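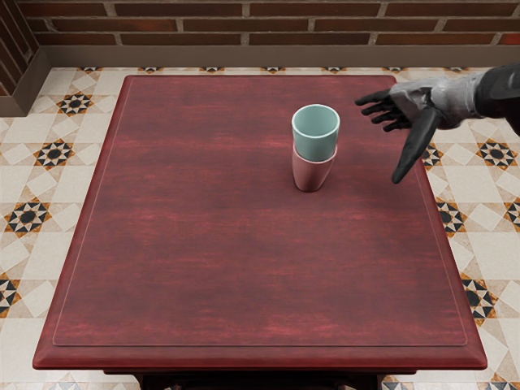 Section 4. Setting Up the Cup Task in the Simulator

4.1 Before you start

This section covers the Inskip arm and the Andik hand controller, run against the Hellau simulator on a home or shared workshop computer. Complete Section 3 (wiring and bench power) first. The arm does not need to be bolted down for the steps in this section, but the hand controller must be connected and powered.

You will need:
The bench computer with Hellau installed
The Andik controller and its USB cable
The calibration file saved at the end of Section 3
A clear place to rest the physical hand

CAUTION: Keep the main arm supply switched off until Section 5. Hellau sends the same commands to the real hardware as it does to the simulated arm whenever the output line is set to "live".

4.2 Loading the scene

1. Start Hellau and wait for the status line to read READY.
2. Open the Scenes menu and select Cup Stack, Red Table.
3. Set the control rate to 60 Hz. Leave the physics rate at its default.
4. Set Output to SIM ONLY.
5. Load your calibration file. The joint list turns from gray to black when the file is accepted.
6. Press Reset. The arm moves to its home pose and the cups return to their start positions.

Note: The scene has two cups, one teal and one pink. The task is to place the teal cup inside the pink one. Do not swap the colors in the scene file. The scoring script looks each cup up by its color name and will stop with an error if either is missing.

Note: If the joint list stays gray, the file was saved by an older version of the calibration tool. Open it in that tool, save it again, and repeat step 5.

4.3 Checking the open hand

1. Select Hand, then Open.
2. Compare each finger reading with the value printed on the calibration sheet.
3. Select Thumb, then Out. The thumb should move without touching the fingers at any point in its travel.
4. Jog the wrist in both directions using the arrow keys. The readings for the fingers should not change.
5. If a reading drifts while the wrist is moving, the tendon offset is wrong. Return to Section 3.6.

Do not correct drift by editing the joint limits. This hides the fault in the simulator and leaves it in the hardware - the motor will then pull against the end stop as soon as the live output is enabled.

4.4 Setting the grasp

1. Jog the hand to the side of the teal cup with the palm facing it.
2. Lower the hand until the fingers are clear of the rim but can still close on the body of the cup.
3. Select Hand, then Close, and hold the key until the contact light comes on.
4. Release the key. Wait 500 ms before giving any other command, so that the contact reading can settle.
5. Press Save Pose and enter the name GRASP_1.
6. Open the hand, press Reset, and run GRASP_1 from the pose list to confirm that it repeats.

CAUTION: A pose saved while the contact light is flashing holds an unsettled finger position. Delete it and save again.

If the pink cup is pushed during the approach, raise the hand clear of both cups, press Reset, and bring the hand in lower on the next attempt. The teal cup can be moved toward the front of the table in the scene editor while you are learning the approach. Put it back at its listed position before recording a scored run.

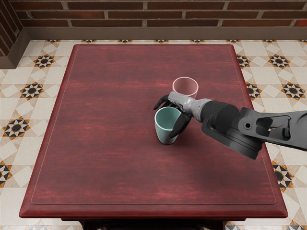

Can the same grasp pose be used for both cups?

Save a separate pose for each cup. The contact threshold is stored with the pose, and a threshold set on one cup may close the hand too far or too little on the other.

4.5 Recording a run

1. Press Reset and check that both cups are upright.
2. Press Record. The step counter starts from zero.
3. Run GRASP_1, lift, move over the pink cup, lower, and open the hand.
4. Move the hand away from the cups before pressing Stop. The scoring script ignores a stack that is still being touched.
5. Press Score. The result is written to the run log with the step count.

The run times out at 3,479 steps. The reference run supplied with the kit takes 1,971 steps at the rate given in 4.2. A slower run is acceptable for set-up purposes, provided it finishes before the timeout.

Keep failed runs. Section 6 uses them to adjust the lift height.

4.6 Faults

Contact light never comes on
The threshold is set too high, or the hand is closing above the rim. Lower the hand first. Change the threshold only if the fault remains.

Teal cup slips during the lift
Reduce lift speed by one setting and save the grasp again with the thumb lower on the cup. Do not raise the motor current limit.

Teal cup tips on the rim of the pink cup
The hand is off center at release. Jog in the smallest step size and save the corrected position as a new pose.

Fingers jump when the hand opens
The controller has missed packets. Use a shorter USB cable and plug it straight into the computer. Hubs are a common cause of this fault on shared benches.

Hellau closes during Reset
The scene file has been edited while loaded. Restore the copy from the Originals folder.

4.7 Shared benches

At the Aken workshop, and anywhere else more than one builder uses the same computer, save the calibration file under your own kit number. Loading the wrong file will not produce a warning. Check the kit number in the title bar each time Hellau is started, set Output back to SIM ONLY when you finish, and unplug the controller.

Go on to Section 5, Mounting the Arm.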